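Keeping a Full House in Order: A Conversation with the Coordinator of the Rastima Toy Library

The Rastima Toy Library lends playthings to families in the Nuvdale district from two rooms on the ground floor of the former Zhong textile office. Its collection stands at 1000 items. Soft toys make up the largest single category, and they require the most attention between loans. The library's coordinator, who has held the post for four years, spoke with the Analik Family Resources Bulletin about the procedures followed when toys come back.

Returns are accepted until four in the afternoon. Each toy is checked against its loan card and placed in a tray according to type. "Puzzles and blocks are straightforward," the coordinator said. "Either the pieces are in the box or they are not. With a plush toy, you have to pick it up and turn it over. The seams will tell you most of what you need to know."

Staff members look first at the places where limbs join the body, and then at anything that stands out from the head, such as ears, horns and stalks. Children tend to carry toys by these parts. A loose seam is repaired the same day if possible. The coordinator keeps a sewing box at the desk and does much of the mending personally, using doubled thread and a ladder stitch.

The library prefers stitched faces to plastic eyes, and the policy has shaped its purchases. Of the 70 soft toys added since September, 56 have embroidered features. "We still own some older animals with button eyes, and families are fond of them," the coordinator said. "They go out to households with older children only, and the card says so."

Washing follows a fixed schedule. Small plush items are laundered in mesh sacks on a gentle cycle and dried flat on racks near the window. Larger pieces are cleaned by hand with a cloth and mild soap. The coordinator asks families not to wash toys at home, having once received a bear that had been through a hot dryer. "The fur never recovered," the coordinator said. "We kept the bear, but it lives in the office now."
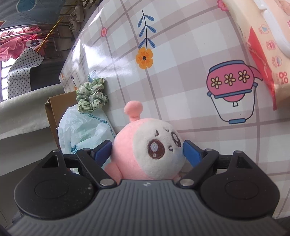

Sorting is carried out on a long table in the second room, where the light is better. The table is protected by a wipeable cloth, and toys are laid on it one at a time so that each receives a proper inspection. Among the coordinator's favorites is a pink plush character with a white face, large brown embroidered eyes and a two-lobed tip on the stalk above its head. "The stalk is exactly the sort of thing a toddler will grab," the coordinator said. "I check the base of it every time." Plastic bags are kept out of the loan trays, and toys leave the building in cotton drawstring sacks sewn by a parents' group.

Storage remains the principal difficulty. The shelving holds 32 bins, all of them labeled, and the soft toys have outgrown their share. A request for a second cabinet has been submitted to the district office. In the meantime, seasonal items have been moved to the upper shelves.

Asked what families could do to help, the coordinator mentioned prompt returns and a note in the sack when something has torn. "We do not charge for a split seam," the coordinator said. "We would simply like to know where it is."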